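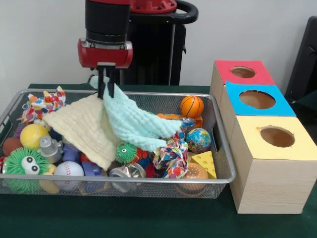
Workshop notebook / Soft goods and small toys

May 13, 2026
Bench: green cover, mixed basket, cube boxes
Entry by Ursina Kofler

Continuing from the February entry on mixed baskets. The question left open there was whether the cloths should stay in with the toys or go back to the textile drawer. They are still in. The notes that follow are on how the basket behaves with them in it, and on what should change before the set goes over to Akton.

Load. The toys weigh 1,482 g without cloths. Weighed on the parcel scale, basket tared first. The basket goes on the scale the long way round or a corner touches the wall and the reading drifts. I did not weigh the cloths. They are light enough that the scale hunts between values, and the result would not be worth writing down.

Cloths. There is a cream one and a blue-green one. Clososum has the second as "mint," the drawer label says "aqua," and under the bench lights it can pass for pale blue. I have changed the Clososum record to blue-green and left the drawer label until I next have the printer out. Both cloths have a textured surface and take a fold easily. When one is lifted by a corner it comes up in a long drape and the rest of it stays over the toys for a good part of the lift. Gathering from the middle frees it sooner but leaves a bunch that has to be shaken out again.

Snagging. Checked by hand on the spare basket, same Staniforth pattern, cloth against mesh and cloth against rim. The mesh walls are no trouble. The place to watch is where the rim is joined: a fingertip finds a small burr there on the spare. Filed, wiped, checked again with a scrap of the same cloth. No pulled threads on the scrap. The basket now on the bench has not had its join filed. Do this before the transfer and note it on the basket card.

The spiky balls were my other suspect. The soft spines bend out of the way of the cloth in both directions, and the only fault I could produce was lint. Lint collects near the base of the spines and a dry brush moves it around without removing it. Tape works. Wash with plain water and a little dish soap if tape does not clear it, and leave the ball on the rack overnight.

Settling. Hard balls go down and to the sides, plush stays where it was put. I repeated this on the spare basket with a short shake and got the same result each time, although the small items are less predictable. Anything the size of the little white cube can end up at the bottom or sitting on top of a cloth. The cloths slow all this down. With both laid over the load, a tennis ball set on top stays more or less in place while the basket is carried. With both removed, it rolls to a wall on the first step.
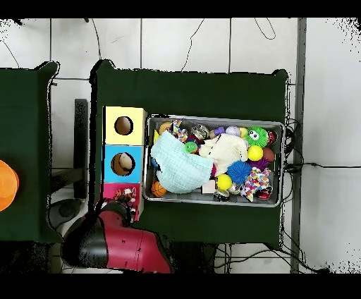 Covering is the cost of it. The cloths hide whatever is under them, and a person checking the basket against the list has to lift them, which shifts the load, which means starting the check again. I timed nothing here. It is slow enough to be annoying and I would like the list rearranged so that plush and balls are checked first and the small items last, with the cloths already out on the bench.

List corrections. Several entries in Clososum use the word "ball" and nothing else. That does for a drawer of one kind and is no use for a mixed basket that has tennis balls, plain ones in a few colors, a small orange basketball and the spiky kind. Proposed wording, to be used from now on:

Ball, tennis
Ball, plain, by color
Ball, sport, small (basketball, baseball)
Ball, spiky, by color, with or without eyes

"Puffer" may go in the remarks field. It should not be the main name, as the same word turns up under fish. The big-eyed green one is the item people ask for by description, so its record gets "googly eyes" in the remarks as well.

The patterned fabric toy has been entered twice under different names, once by its print and once as "fabric, with ears." I have merged these into record 562 and kept the older date. If anybody finds a second toy that really does answer to one of the names, split the record again and leave me a note.

Boxes. The cube boxes are listed with the basket but are not to be packed in it. They stack well enough face out. Yellow, blue and pink, with round holes in the faces. Small items get put into the holes and forgotten, so look inside before closing the transfer. A bent wire with a rubber tip is hanging on the side of the cabinet for anything that will not come out by hand. Please put it back there.

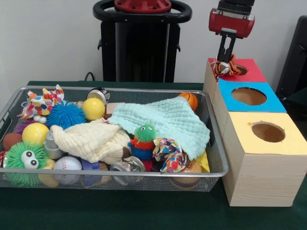

2 min left to read

Packing order for Akton. The earlier method was to tip everything in and lay the cloths over the top. This is fast and it is how the basket ends up after any ordinary day, but it puts the plush wherever it falls and the seams on the long-pile pieces get pressed against the mesh. Revised order:

Empty the basket onto the green cover. Brush out the mesh.
Plush and fabric toys go along the back wall, seams inward.
Hard balls next, against the short walls.
Metal and hard plastic pieces in a drawstring bag, bag in the middle.
Spiky balls over the bag.
Cream cloth, folded once. Blue-green cloth last, open, tucked at the corners.

The drawstring bag is new. I borrowed one from the Zakach shelf and it holds the small hard pieces with room left over. It needs a label of its own or it will go back to Zakach with everything in it. Tie the cord in a bow. A tight knot in that cord has to be picked out with the awl.

I tried the order on the spare basket with substitute toys from the bottom drawer. The load sat level with the rim and did not rattle when carried down the corridor and back. The top cloth had come untucked at one corner on return. Clips would fix this but they mark the cloth, so I would leave it.

Washing. Cloths at 40 °C, no softener, flat to dry. The cream one goes with whites only. Plush by hand unless the tag says otherwise, and several tags have been cut off, in which case treat as hand wash. Tennis balls are not washed. Brush them, and replace when the seam starts to lift. Metal pieces are wiped with a barely damp cloth and dried at once.

Table cover. Lint from the cream cloth shows clearly on the dark green and gets carried back onto the spiky balls. Roll the cover before repacking. The lint roller is down to its last few sheets and I have put refills on the order with the printer labels.

Open items:

File the rim join on the bench basket.
New label for the textile drawer, "blue-green."
Bag label.
Ask Akton whether they want the cube boxes stacked or nested in their own crate. Their shelf is shallower than ours and I do not have the depth written down anywhere. If they want a crate, the gray one with the broken latch is free, and the latch does not matter for something that travels upright.
Recheck the basket weight with the bag included and enter it on the card in pencil.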